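How to Budget for a Two-Arm Tabletop Robot Cell

So you've got approval in principle for a pair of tabletop arms, and now you need a number to put on the form. Great! This is one of my favorite parts of any build, and it goes much better if you plan the whole station and not only the arms.

Step 1: Write the task down first

Pick one job and write it in plain words. Ours was "clear the art supplies into the basket." That sentence told us how far the arms had to reach, how wide the grippers had to open and how big a table to order. A paint bottle and a thin brush are very different things to pick up, so list your smallest and largest objects and send both to the vendor before you ask for a quote.

Step 2: Price the arms as a pair

Ask for one quote that covers both arms, both grippers, power supplies and cables. We compared Werutley and Anero, and the cheaper arm came without a gripper, which wiped out the difference. Check the lead time too. Ours was 14 weeks, so an order placed in December lands in spring.

Step 3: Budget for the table and frame

We set aside 4000 dollars for everything that isn't an arm, and the frame took the biggest bite. Go for aluminum extrusion if you can. You can slide a mount along the rail, bolt on a bracket next year, and cut new lengths when the task changes. A butcher-block top is a lovely match for it: heavy, flat, easy to sand and kind to dropped objects. With an arm mounted on each side, the middle stays free for the work, and you can lay out a good messy spread like the one we use.
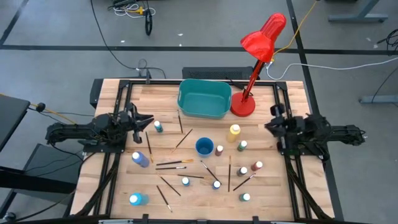 Step 4: Add the props line

People forget this one! Cups, baskets, bottles, brushes and a lamp all cost money, and they wear out or wander off. Buy spares of anything with a cap. Our first shopping trip came to 307 dollars, duplicates included, and it was worth every cent to have the same objects on hand month after month.

Step 5: Plan power, cables and floor space

Draw the floor plan with the cables on it. Count outlets, measure the longest run and order cable one size up. Floor tape is cheap and makes it so much easier to put a station back where it was. Drovmont sells cable sleeves by the roll if you want things tidier.

Step 6: Keep a repair fund

Gripper fingers are the first thing to go. We hold back 5 percent of the arm price every year and keep a spare set from Hájek in the drawer. Put the part numbers in the same spreadsheet as the quotes, and add the reorder dates while you're in there.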